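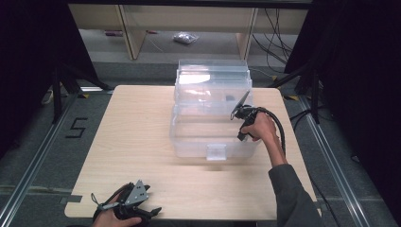 우무트 잔폴라트는 자유투 루틴의 길이를 일정하게 유지하는 것만으로 성공률이 오른다고 하면서, 효과가 없다는 연구는 대개 시도 수가 모자란 것이라고 덧붙였다. 본 절에서는 이 주장을 검토한다. 시도 수에 관한 지적에는 우리도 동의한다. 다만 시도 수를 늘렸을 때 남는 효과가 그가 말하는 크기인지는 의심스럽다.

4.2 루틴 일관성과 성공률

분석 대상은 힐리크 아마추어 리그에서 기록된 자유투 2078개이다. 공을 받은 시점부터 손을 떠난 시점까지를 루틴 시간으로 정의하였고, 선수별 표준편차를 일관성 지표로 삼았다. 단순 상관만 보면 일관성이 높은 선수가 더 잘 넣는다. 그러나 이 관계를 루틴의 효과로 읽기는 어렵다. 오래 훈련한 선수는 루틴도 일정하고 슛도 좋다. 선수 고정효과를 넣자 계수는 크게 줄었고, 신뢰구간은 0을 포함하였다.

볼칸 아브즈의 코치용 지침서는 루틴 훈련 뒤 성공률이 올랐다는 사례를 여럿 싣고 있으나 대조군이 없다. 슛이 부진한 시기에 훈련을 시작한 선수라면 평균으로의 회귀만으로도 비슷한 상승을 보일 수 있다. 지침서가 권하는 개인당 1000개의 연습 투구 역시 문제가 된다. 그만큼 던지면 루틴이 어떻든 나아지지 않겠는가.

그림 3. 밝은 색 나뭇결 표면.

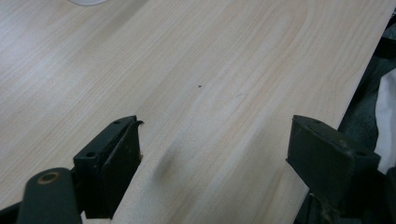 연습량을 통제하기 위해 노드몬트 체육관의 훈련 기록을 결합하였다. 기록이 온전한 선수는 99명이며, 이 가운데 90명이 시즌 전체를 소화하였다. 연습량을 공변량으로 넣으면 일관성 계수의 부호가 모형에 따라 달라진다. 후반 접전 상황만 따로 떼어 보면 계수가 다시 양수가 되지만, 이 하위 표본은 사전에 계획한 것이 아니므로 근거로 삼지 않는다. 구간을 충분히 여러 번 나누면 그럴듯한 결과 하나쯤은 나오기 마련이다.

측정에도 약점이 있다. 루틴 시간은 기록원이 수동으로 잰 값이고, 심판이 공을 늦게 건넨 경우와 선수가 스스로 지체한 경우가 구분되지 않는다. 이러한 오차는 계수를 0 쪽으로 끌어당길 수 있어, 우리의 결과를 효과가 없다는 증거로 읽는 것 또한 지나치다. 현재 자료로 말할 수 있는 것은 잔폴라트가 제시한 크기의 효과를 재현하지 못했다는 데까지이다. 선수 내 무작위 배정을 이용한 검증은 4.3절에서 다룬다.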